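Search reviews...

Trilitz Sled 44 review: a season of pushing it around the yard

28 shares | 6 comments

My kid plays guard for the Endinwood freshman team, and sometime last December he decided he was going to come back in the fall stronger off the snap. I played a little line myself, a long time ago and not very well, so naturally I got way too excited and started shopping for a blocking sled that would fit in our backyard. After more evenings of that than I'd like to admit I bought the Trilitz Sled 44, the one-man model, and we've been shoving it across the grass ever since.

It came in two boxes and the heavy one is HEAVY. Get a second person before the delivery truck pulls away. Putting it together was fine for the most part, an afternoon with a socket set and a cold drink, except for the spring arm. The instructions show the arm going on before the skids, and if you do it in that order you can't get a wrench onto the rear bolt (ask me how I know). Skids first, then the arm, then the pad.

The pad is the best thing about it. It has enough give that he can really strike it and his shoulders don't ache the next day, and it rides at a good height for teaching a kid to get under somebody. There are three height settings. We use the lowest one almost all the time, with the middle one for hand punches, and I think the top one is there for people a lot taller than us. When he comes up too high out of his stance the front of the sled lifts and wobbles, so he gets the message right away and I don't have to yell anything from the porch.

I paid 600 for it with shipping. My brother-in-law thinks that's crazy for something you push, but I looked at the Brouwer too, which is the one they have at the high school, and that's a lot more sled than a family needs. The Brouwer feels smoother on turf, no question. On plain grass I couldn't tell you there's much between them.

Now the gripes. The skids chew up a wet lawn something awful. We have a stripe along the fence that I've reseeded twice, and I've given up on it until summer. The paint on the skids went fast too, and there's surface rust where it rubbed off, so I hit it with some spray paint every couple of months. And the thing is light for a bigger kid. My son outgrew the bare sled by spring and we started adding sandbags on the back plate, and the plate has no lip, so the bags slide off on a hard drive. I ended up using ratchet straps. A raised edge would have cost them next to nothing!
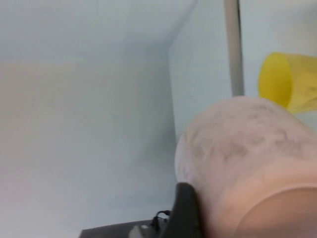

The other thing I'd change is the strap that holds the pad on. It's hook and loop, it picks up every bit of grass in the yard, and once it's full of grass it doesn't want to hold. I brush it out with an old toothbrush. I did write to Trilitz and they mailed me a spare strap for free, which was nice of them, though it's the same kind of strap.

As for whether it helped, he's quicker out of his stance and he stays lower, and his coach noticed at the Drivevstead camp. He also grew a bunch and hit the weight room, so I can't hand the sled all the credit. What I can say is he goes out there without being asked, usually right before dinner, and does more than 28 reps some nights, and I never got that kind of effort out of the resistance bands we bought first.

If your kid is already a big varsity lineman I'd save up for something heavier. For a middle schooler or a freshman I'd buy this one again, and I'd get the sandbags and the straps in the same order. Four stars from me.

256 people found this review helpful

Share | 6 comments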